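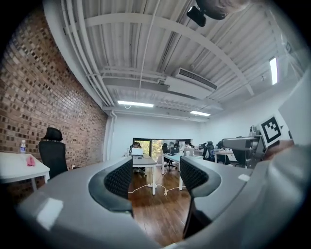 Comparison of Two Finger Sets for a Hand-Held Gripper

Project report, Isthorpe robotics lab course
Group: Hiyori Oshima, Misaki Kamata, Tomoyo Tamura
Supervisor: Kazue Sakai
Submitted 3/23/25

1. Purpose

The group compared two finger sets on the same pair of hand-held grippers. Set A has straight fingers with textured pads. Set B has curved fingers. The question was which set gives demonstrations that can be replayed on the Palura arm with fewer failed grasps, and whether the finger shape affects marker tracking.

2. Setup

Tracking used fiducial markers. Poses were computed offline with the Nurero software, version 6, using the default filter. Finger opening was read from the grip camera. All trials took place in the shared office on the ground floor, with the overhead lights on.
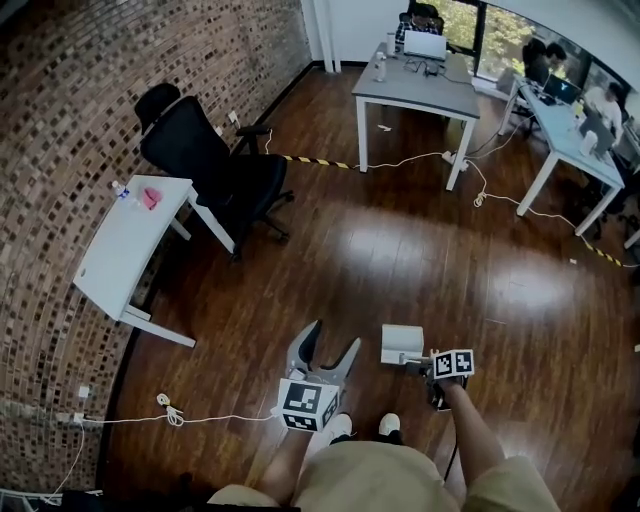
Each operator stood or sat facing the desks and held one gripper in each hand. Before a session both grippers were opened and closed fully so that the opening range could be set. Calibration was repeated whenever a finger was changed. Two early sessions were dropped after a finger screw was found to be loose.

3. Procedure

The task was to lift a small box from the floor, pass it from the left gripper to the right, and set it down again. A trial counted as usable if the pose of both grippers was available for the full motion. The group recorded 800 trials, split evenly between the sets. Operators changed after every block to limit the effect of fatigue.
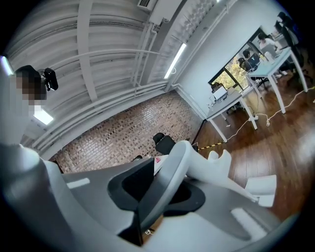 Figure 1. Grip camera view with the gripper tilted toward the ceiling.

4. Results

Of the recorded trials, 660 were usable. Most of the lost trials failed during the handover, when one gripper passed in front of the other and a marker was hidden. In 31 trials the grip camera exposure changed sharply as the tool turned toward the lights, and the opening could not be read. These were removed by hand.

Set A held the box more firmly on flat sides but needed better alignment on approach. Set B tolerated a poor approach angle. It let the box rotate during handover, and the rotation showed up again in replay.

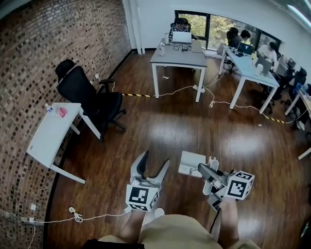

Figure 2. Both grippers over the floor, with the box between them.

5. Discussion

Finger shape had little effect on tracking. Marker placement mattered more, and a second marker face angled toward the operator would probably recover part of the handover losses. We did not test this. Fixed exposure on the grip camera should be used from the start.

For the Tsuji sorting task planned for October, we recommend Set A with a wider pad. Sachiko Takagi has the drawings for the pad and the calibration files for both sets.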